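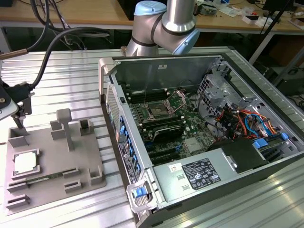
The tower on its side with the panel removed. The CPU socket lever is in the raised position.

Equipment Review: Ediser Refurbished Tower and Tralberg Parts Plate
Prepared for the Buenaventura Technical Training Center by Jonalyn Barredo and Bram Geerts

The Center purchased its first Ediser refurbished tower in February for use in the introductory hardware course. The unit is sold without a warranty on the processor or memory, at a price of $230. It is intended for repeated disassembly, and the reviewers judged it on that basis only. General computing performance was not tested.

Access to the interior is good. With the side panel off and the case laid flat, the socket and memory slots can be reached from above. Release points are marked in blue, which shortens the time instructors spend explaining where to press. The power and data cables are less satisfactory. They are bundled close to the drive cage, and students with larger hands reported difficulty working there.

Over the trial period the memory slots were used more than 200 times. One latch became stiff and was replaced by Eilif Sjögren from the Center's own stock. The CPU socket requires closer supervision, as its pins are exposed whenever the frame is open. Ediser does not supply a protective cover, and one should be ordered separately.
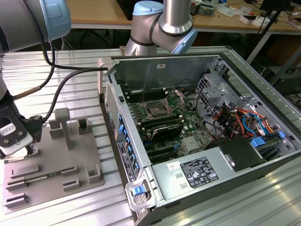
The parts plate beside the tower, with a memory module lying in the upper row of slotted blocks.

The Tralberg plate was purchased to keep small parts in fixed positions during a lesson. It lies flat and takes up little bench space. The low blocks hold a memory module lengthwise. Labels are not provided, and first-time users were unsure which holder was meant for which part. 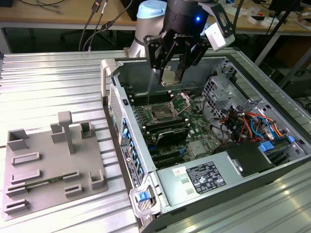 Reassembly was rated separately. Ronaldo Pangilinan's Tuesday group completed the full sequence in 3 class sessions. The printed guide gives adequate instructions for memory but only a short paragraph on the heatsink, and it omits the order in which the retention frame and lever are to be closed. Instructors should prepare their own sheet for this step.

The tower is recommended for introductory courses. The plate is recommended on the condition that it is labeled before use. Requests to borrow either item may be sent to the equipment desk.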